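Washing wool blankets and throws at home without felting them?
Posted in Laundry, Fabric and Mending
November 23, 2021

Hello all, first post here though I've been reading for ages. I've fallen completely in love with old wool blankets. It started with one from a car boot sale in August and I now have more than the airing cupboard will hold (my other half has stopped asking). Some are plain cream with a stitched edge, some are checks, and two are proper heavy tweedy things that weigh as much as a small dog.

They all need a wash. A couple smell of mothballs, one smells of somebody's shed. I shrank a lovely jumper years ago and I'm terrified of doing the same to a whole blanket. Our machine is a Kauppinen with a 39 minute wool cycle, and the booklet says nothing about blankets at all, only "garments". Can I trust it? Or is it the bath? And how on earth do you dry something that big in November with no tumble dryer and a very small flat?

Also, does anyone know if fringes need doing differently? Mine go into rats' tails if I so much as look at them.
mothballmabel

tweedandtea
Oh, welcome! You've picked the best hobby going. I have been washing old wool for years and I still get a little thrill when the water goes brown and the colours come up underneath.

First job, before any water, is to find out if it's all wool. Plenty of old blankets have some cotton or nylon in them and behave quite differently. If there's no label, pull a short thread from the hem and drop it in a jam jar of warm soapy water with the lid on, then shake it hard for a couple of minutes. If it fuzzes up and goes tight, it's mostly wool and it will felt. If it looks just as it did, you can relax a bit.

Then go round the edges in daylight. Check for moth holes, thin spots and anywhere the binding has come away, and put a few loose stitches round each weak place. A small hole can become a big one when the blanket is heavy with water. I use ordinary sewing thread in a bright colour so I can find the stitches again afterwards.

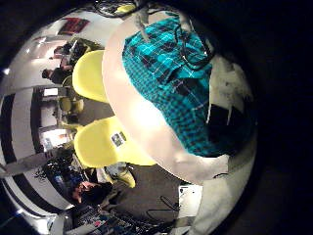
petra_in_the_fens asks whether checks and plaids are riskier than plain blankets, having had a navy one bleed all over its cream stripes. Yes, they can be! Always test the darkest colour first. Wet a white hanky, press it on the dark part for a minute with something heavy on top, and have a look. If any colour comes off, use cold water only, don't soak it, and get it out and rinsed quickly. A splash of white vinegar in the last rinse is an old habit of mine. I couldn't swear it fixes the dye but it does shift the last of the soap and the wool feels nicer.

For the wash itself I'm a bath person. Run it cool to barely lukewarm, dissolve the wool soap completely before the blanket goes in, then lay the blanket in folds like a concertina and push it down gently with flat hands. No rubbing, no swishing, no stamping (tempting, I know, it does feel like treading grapes). Leave it 6 minutes if it's only a bit stale, longer if it's grubby and the colours are safe. Let the water out with the blanket still in the bath, press it against the side, and refill with water at the same temperature. It's the sudden change from warm to cold that people get caught by, along with too much movement.

Two rinses usually does me. Mothball smell takes more than washing, I'm afraid. Air, air and more air. Hang it by an open window on every dry day you get and it does fade in the end.

Fringes: tie them in little bundles with soft cotton yarn before washing, quite loosely, and undo them while they're still damp. Then comb them out with your fingers. So satisfying.

gaz_d
machine is fine. wool cycle, cold, low spin, half the soap you think. done all mine like that for years, never lost one. don't overfill it, one blanket at a time

linen_and_lather
I'd put myself somewhere between the other two. I wash by hand but I always spin in the machine, as wringing out a double blanket over the bath nearly finished my back. Mine is an old Plorker and it will do a spin on its own at a low speed. Check whether your Kauppinen has a separate spin setting, it's often tucked away under "extras". Fold the blanket evenly round the drum so it doesn't thump. I once forgot and had it on 670 with the whole lot on one side, and the noise was like a cement mixer!

For drying in a small flat, you want the weight spread out. One line down the middle gives you a long stretched crease that never quite leaves. I put two airers side by side and drape the blanket right across both, with a towel underneath to catch drips, and turn it over morning and night. Mine take a couple of days with the window open a crack. Keep it away from the radiator, even though you'll be longing to pull it closer. If you've got a dehumidifier, bring it in and shut the door, it makes a huge difference at this time of year.

Soap: I get on well with Foltano wool wash, and I've tried the Driklow flakes as well. Both clean nicely but the flakes need hot water to dissolve, so do that in a jug and let it cool before you add it. Skip fabric softener, it makes old wool feel greasy.

Lastly, once it's bone dry, give it a going over with a soft clothes brush, all in one direction. The nap lifts up and it looks years younger. Please come back and tell us how the tweedy ones turn out, I'd love to know!

mothballmabel
Thank you all so much! Jam jar test done on three so far, and the cream one went tight as anything, so that's going in the bath at the weekend. Found the spin setting too, it was under "extras" just as you said. Off to buy some cotton yarn for the fringes.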